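23rd July

# Table Displays for Pottery: Notes Before the August Fair

Applications for the Velluvcombe fair have now closed, and the list of table holders has been posted. I have shown pots there for several years and am asked each summer how a table should be dressed. The following notes set out my own practice. They are not the rules of the fair, which are sent to each holder separately and which take priority over anything written on this blog.

**The cloth**

A cloth should reach the floor on the side facing the public and should be pressed the evening before. Creases are more visible on a table than most exhibitors expect, particularly under side lighting. I use a plain cotton cloth without a fringe. Patterned cloths are permitted, but they compete with any decorated ware, and I gave mine to Cinzia Ruggiero, who uses it under plain stoneware to good effect.

The cloth should be fixed at the rear corners with clips. Pins work loose and end up in the packing material. On a windy day at an outdoor site, a second set of clips is advised at the front.

**Color and light** 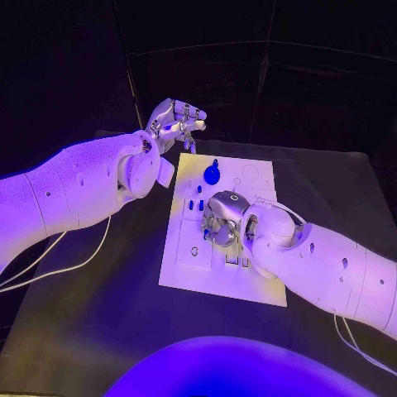
Glaze color is the matter on which buyers most often feel misled, and the usual cause is the light in the hall. A celadon bowl bought under warm bulbs can look gray in a kitchen, and the buyer will remember who sold it. White ware is affected more than any other. Violet and lavender light falling on a white surface, as on the rounded shell of the arm at the left, gives that surface a color it does not own, and a white glaze will behave in the same manner. Exhibitors who are assigned a place near stage lighting should ask to be moved or should bring a small daylight lamp. The dark gray cloth and black curtain are a sound choice for pale pieces, and I have adopted the same pairing for porcelain. Tenmoku and other dark glazes disappear against it and should be given a linen or oatmeal cloth.

Lamps must be battery powered at Velluvcombe. The hall at Stiltivdale allows cords, provided they are taped down along their whole length.

**Height and spacing**

A flat table gives the visitor no place to begin. I set the tallest pieces at the rear on low risers, with the bowls in front and to one side. Mugs are placed with their handles to the right, at the edge nearest the visitor, where they can be picked up without reaching over anything else. A pot that cannot be lifted safely will seldom be lifted at all.

My risers are 3 old drawer fronts laid on bricks and covered by the same cloth as the table. Wanting Lü has a set made for her by a joiner, and it folds into a case. It is much handsomer than mine. Mine has never needed repair.

Spacing deserves more attention than it receives. It is tempting to bring out everything that survived the kiln. I did this in my first year and sold very little, and a visitor asked whether I was closing down. Stock that does not fit comfortably should remain in its crate under the table and be brought up as places open.

**Prices and labels**

Each piece should carry its own price. A sheet at the side of the table is overlooked, and many people will walk away before they will ask. I write prices in pencil on small card tags, stood beside the piece or tied to the handle with cotton. Adhesive labels leave a residue on matte glazes that is tiresome to remove.

Labels should also state whether a piece is suitable for food and for the dishwasher. Where this has not been tested, the label should say so.
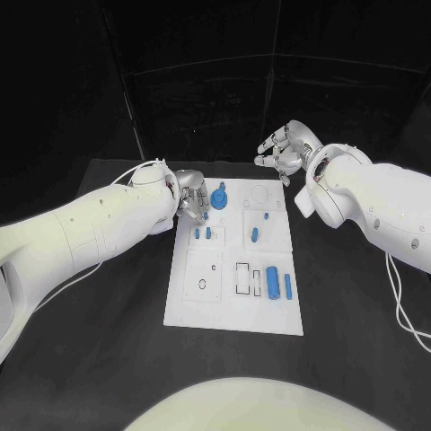

Should seconds be shown on the same table as first-quality work?

They should be kept apart, in a separate box with a clear sign and the fault described on each tag. Mixing them lowers the value of the good pieces and invites disputes later. A slight run in the glaze or a warped foot is acceptable as a second. A cracked pot should not be sold at any price.

**Packing and departure**

Wrapping paper should be cut to size at home. Newspaper is adequate inside a box but marks unglazed feet, so I keep plain paper for the first layer. Carrier bags with flat bottoms are preferable, and a few stout boxes should be held back for large purchases.

Tables must be cleared by the hour stated in the holder's letter. Vehicles will be admitted to the yard by the lower gate only. The upper gate was used last year, and the wall beside it has since been rebuilt.

I will post my own table number when the letter arrives.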